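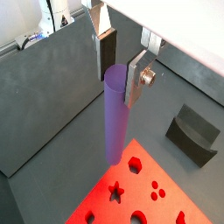

So I have become a person with opinions about shape sorters. I did not see this coming! It started in February, when my sister asked me to hang on to a box of her kids' old things "just until the move is over" (the move is over, the box is still in my hall closet), and one rainy afternoon I sat down on the floor with a cup of tea and didn't get up for 2 hours.

The kind I grew up with was a plastic bucket with a lid, and the lid had a square, a circle and a triangle, and once you'd done all three you put the bucket on your head. The ones I like now are the flat kind, a chunky block with holes in the top. Red is my favorite color for them. A red block looks serious. It looks like it expects something from you.

And then there are the pegs. I used to think the pieces had to be little stubby things, but a tall piece is so much better. You get a long purple rod in your hand and you have to think about holding it upright, because if it leans even a tiny bit the bottom catches on the rim and you're just grinding away at the edge of a hole that is perfectly willing to take it. My nephew's solution at age two was to hit it with a shoe.

My friend Ruoxi Feng collects puzzles (proper ones, the kind with a waiting list) and she says the trick is to stop looking at the top of the piece. You look at the bottom edge and the hole and let your hand sort out the rest. I tried it with a candle and a candlestick and she's right, although I did get wax on the rug.

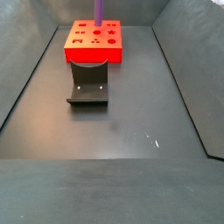
What I love most is a block where the holes aren't all the basic ones. Give me a star! Give me an arch! A star is a mean little shape because it looks like it should go in any old way, and then you're turning it a hair to the left, a hair to the right, muttering. Arches are easier, they've got a flat side and you can't really argue with a flat side. And three small dots in a triangle is just lovely to look at, I'd have that as a wallpaper pattern.

Round holes get called the easy ones and I think that's unfair to them. Sure, you don't have to turn anything. But when a block has more than one round hole in different sizes, you have a decision to make, and I have watched a grown man (my husband) make the wrong one 4 times running with total confidence.

I also like a tall piece left standing in its hole when you're done. My mother would have every piece back in the box before dinner, lid on, shelf, finished. I'm a leaver-out. There's a purple thing sticking up out of a red thing and it cheers me up every time I walk by, the way a vase of flowers would, except that I never have to change the water.

Anyway, I've been looking for a second one to keep at our place, and if you know of a good solid block with a star in it, please leave me a comment. I don't need lights and I really don't need it to sing. The box in the closet has a farm that sings, and it went off by itself at four in the morning last week. I'm still not over the cow.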